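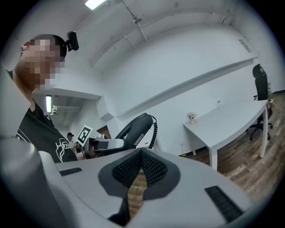
**Week 6 notes: collecting demonstrations by hand**

Last time I promised we'd get away from the math for a while, so these notes are about the boring part that decides whether your policy works – the examples you feed it.

We're using hand-held grippers all term. You hold the thing, you do the task, and the recording becomes one training episode. I like this much better than teleoperating an arm (I did that for a whole November once and my shoulders still remember it).

**Before you record**

- Check that the marker on your gripper is clean and flat. A curled corner will wreck your tracking and you won't find out until processing.
- Tuck in the cable, or at least know where it is.
- If you're wearing a head camera, look down at your hands and have your partner check the view.
- Do the mapping pass first. Slowly! Get the walls, the ceiling, the corners, all of it.

**How to move**

Slower than feels natural, but don't freeze. Long pauses teach the model to pause, and then it sits there forever at the same spot. Trinity Hutchins had a lovely set last year with a tiny wait before every grasp, and her policy learned the wait perfectly and the grasp hardly at all.

Vary your starting position. Vary where the object is too. If you drop something, pick it up and carry on, then tag the episode "recovery". I want those. What I don't want is an episode where your partner reaches in and fixes things for you.

**Some numbers**

The Dovton set from last year's class had 2,562 episodes before filtering and 1,380 after. Most of what we threw out was lost tracking, plus a pile of clips where somebody forgot to press stop. Each pair owes me 104 usable episodes, so plan on recording a good many more than that.

**Working in pairs**

With 2 people recording in one room, agree on who has which side. Markers from the other gripper drifting through your view are fine if they're brief. Swap roles when you get tired – sloppy hands show up in the data.

Tobias Lindqvist has the upload script. Name your folders pair_task_date, please, and read the Harkar chapter on filtering before next class.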